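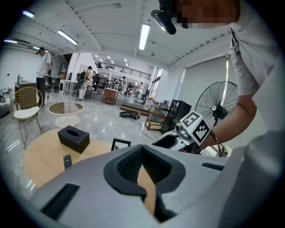
Omid Golestani wrote in to say that my last post on sourdough hydration left out the one variable he has trouble with, the flour itself. Two bags with the same protein figure on the label gave him two different doughs at the same hydration, one workable and one close to batter. He wanted to know which number to trust.

Neither, on its own. The protein percentage tells you how much protein is in the bag. It says little about how fast the flour takes up water, and water uptake also depends on damaged starch, bran content and how dry the flour was when you weighed it. Damaged starch comes from milling. It absorbs far more water than intact starch, and bakers rarely see a figure for it on a retail bag.

What I do is run a small absorption test whenever I open a new sack. The method:

Weigh 400 g of flour into a bowl. Add 300 g of water at room temperature. No salt, no starter. Mix by hand until no dry flour is left, cover, and leave it alone while you do something else. I give it the length of a load of laundry.

Then pull a piece off and stretch it. I write down whether it tears, whether it sticks to a dry finger, and whether the lump holds its edge when I put it back on the board. That is 75 percent hydration, high enough to show the differences between flours and low enough that a weak one can still be handled.

If the dough feels tight and tears early, I raise the water by 3 percent of the flour weight, which is 12 g here, and mix again. If it spreads, I start over with a fresh bowl at 72 percent. Adding flour to a rested dough leaves lumps and tells you nothing useful.

Whole grain flours need a longer rest before you judge them. Bran takes up water slowly, and a dough that seems slack right after mixing can be fairly stiff an hour later. I ruined a rye blend in December by correcting it too soon. It baked into something I ended up slicing thin for crackers.

Storage matters too. Flour kept in an open paper bag in a heated kitchen dries out over the winter, so the same sack can want more water in its last week than in its first. I keep mine in a lidded bin and retest when the bag is half gone.

Omid also asked about salt. It tightens the dough, so the test dough will feel softer than the real one. I don't correct for that. The test is only for comparing one flour with another, and it works as long as every flour gets the same treatment.

Next I want to repeat this with the spelt from the mill in Derneton. I have one bag left and the test will use most of it.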